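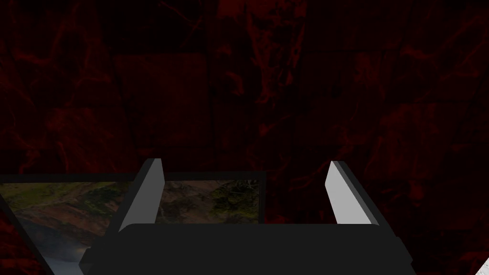

홈 | 게시판 | 인식·제어 | 시뮬레이션 | 자료실 | 로그인

시뮬레이션에서 배경 텍스처를 바꾸면 파지 정책이 멈춥니다

horside_36
안녕하세요. 저는 한국어가 모국어가 아니어서 표현이 어색할 수 있습니다. 미리 양해를 부탁드립니다.

손목 카메라 영상만 입력으로 받는 파지 정책을 학습하고 있습니다. 학습할 때는 벽이 회색 단색이었고, 평가할 때는 벽과 평면 패널에 무작위 텍스처를 넣습니다. 지금 문제가 되는 것은 검붉은 대리석 무늬 벽에 항공사진 같은 풍경 패널이 함께 나오는 조합입니다. 이 조합에서 그리퍼가 손가락을 벌린 채로 목표 위치에 가지 않고, 패널 위쪽 모서리를 향해서 천천히 움직입니다. 평가 15회 중에 8회가 이렇게 끝났습니다.

행동은 말단 속도와 그리퍼 개폐이고, 관절 각도는 입력에 넣지 않았습니다. 텍스처 종류를 늘려서 다시 학습하는 것이 맞는지, 아니면 인식 부분을 따로 분리하는 것이 맞는지 의견을 듣고 싶습니다.

tudose
텍스처를 늘리세요. 단색 벽으로만 학습했으면 당연한 결과입니다. 저는 대리석, 나무결, 천, 풍경 사진까지 다 섞어서 돌립니다. 조명도 같이 흔드시고요.

flernuditz
저는 조금 반대입니다. 텍스처보다 밝기를 먼저 보세요. 어두운 벽 앞에서 밝은 회색 손가락만 도드라지면 입력 정규화 단계에서 대비가 이상해집니다. 이미지마다 평균과 분산을 따로 계산하고 있지 않습니까?

horside_36
네, 이미지마다 따로 계산하고 있습니다. 이것이 문제가 될 수 있다고는 생각하지 못했습니다. 학습 데이터 전체의 값으로 고정하고 다시 평가해 보겠습니다.

tudose
정규화 고친다고 해결될 것 같지는 않은데요. 패널 모서리로 간다는 건 직선 경계를 물체 윤곽으로 본다는 뜻 아닌가요. 어두운 벽에서는 그 경계가 제일 잘 보일 테고요.

Nermina Babić
두 분 말씀이 다 가능하니까 나누어서 시험하는 것이 좋겠습니다. 벽은 그대로 두고 패널만 단색으로 바꾸어 보십시오. 그다음에는 패널을 그대로 두고 벽만 회색으로 바꾸십시오. 난수 시드와 물체의 초기 위치는 반드시 고정해야 합니다. 저희 Cornomov 팀에서는 이것을 하지 않아서 7월 한 달을 거의 버렸습니다.

그리고 물체가 카메라 시야 밖에 있을 때 정책이 무엇을 하는지도 확인하십시오. 시작 자세에서 물체가 보이지 않으면 텍스처와 관계없이 헤맬 수 있습니다.

horside_36
자세한 설명 감사합니다. 시킨 대로, 아니 조언해 주신 대로 시드를 고정하고 각 조건을 15회씩 했습니다.

정규화만 고정: 모서리로 가는 경우가 8회에서 2회로 줄었습니다.
패널만 단색, 정규화는 예전 방식: 여전히 8회입니다. 다만 이때는 모서리 쪽이 아니고 방향이 일정하지 않습니다.

벽만 회색으로 바꾸는 조건은 아직 하지 못했습니다. 시작 자세에 대한 말씀도 맞습니다. 일부 시드에서는 첫 프레임에 물체가 들어오지 않습니다.

flernuditz
그러면 정규화 영향이 컸네요. 남은 2회는 로그에서 첫 프레임부터 보세요.

tudose
인정합니다. 그래도 회색 벽 하나로 학습한 정책을 실물에 올리는 건 말리고 싶습니다. 15회는 너무 적기도 하고요.

Florin Anghel
옆에서 하나만 여쭙겠습니다. 시야 밖 문제는 계획기로 처리하면 안 됩니까? 물체가 검출될 때까지 정해진 탐색 경로로 손목을 움직이고, 검출된 다음에 정책으로 넘기면 됩니다. 저는 그렇게 쓰고 있습니다.

Nermina Babić
그 방법도 좋지만 넘기는 순간의 속도를 조심해야 합니다. 탐색 속도가 남은 상태에서 정책이 시작되면 학습 때 없던 상태가 됩니다. 저는 한 번 완전히 정지시키고 넘깁니다.

horside_36
저는 우선 시작 자세의 범위를 좁히고, 벽 텍스처를 36종으로 늘려서 새로 학습하겠습니다. 정규화 값은 고정한 상태를 유지합니다. 탐색 경로는 그다음에 시도하겠습니다. 벽만 회색인 조건의 결과도 나오면 이 글에 댓글로 쓰겠습니다.

이 사이트는 로그인 유지를 위해 쿠키를 사용합니다. 동의 | 설정
문의하기 | 이용약관 | 무단 전재 금지 | 맨 위로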